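How to Prepare a Shared Room for Public Use

Altwood Community Services

These instructions apply to all groups that reserve a room in the Altwood building for a class, a meeting or a display. They should be read in full by the person named on the reservation form. Groups using the Hernutport annex should follow the same steps, except where noted.

Before you reserve

Decide how many people will attend. The Pusevell Room holds 100 people seated in rows and fewer at tables. The main hall holds 268. Reservations above these limits will be refused at the desk, including on the day of the event.

Submit the form at least two weeks in advance. Requests for July must be received earlier, as the building closes for floor maintenance during part of that month. A deposit is required for the main hall and is returned once the room has been inspected.

Setting up

1. Collect the key from the front desk and sign the register. The key may not be passed to another group.

2. Check the room against the card posted inside the door. Report any damage before moving furniture.

3. Lift tables at both ends. Dragging marks the floor, and the cost of repair will be taken from the deposit.

4. Keep both exits clear. Chairs should be set no closer to a door than the painted line.

5. Hang cloths and banners from the supports provided. Tape, pins and hooks may not be used on the painted walls. A plain cloth should reach the tabletop or the floor – shorter pieces tend to lift when the heating is on.

6. Run extension cords along the wall and cover any cord that crosses a walkway.

At the Hernutport annex, tables are stored in the side closet and must be returned to it folded.

During the event

The person named on the form must remain in the building. Food may be served in the Pusevell Room only. Music must end by the hour shown on the reservation.

Closing the room

Wipe all tables, stack the chairs and take trash to the bins behind the building. Turn off the lights, close the windows and return the key to the desk or, after hours, to the locked slot beside it. Cloths belonging to the building should be left unfolded on the rail.

Last revised 15 November 2021

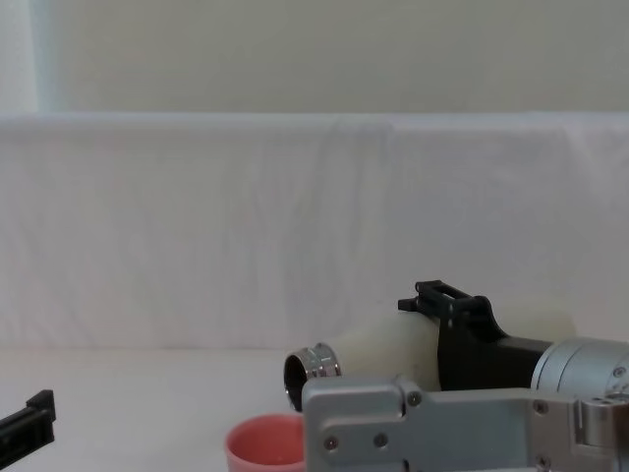 Thiện Ngô: Does the two-week notice apply to a group that already has a standing reservation and only wants to change rooms? Our form lists the main hall, but the Pusevell Room would suit us better now.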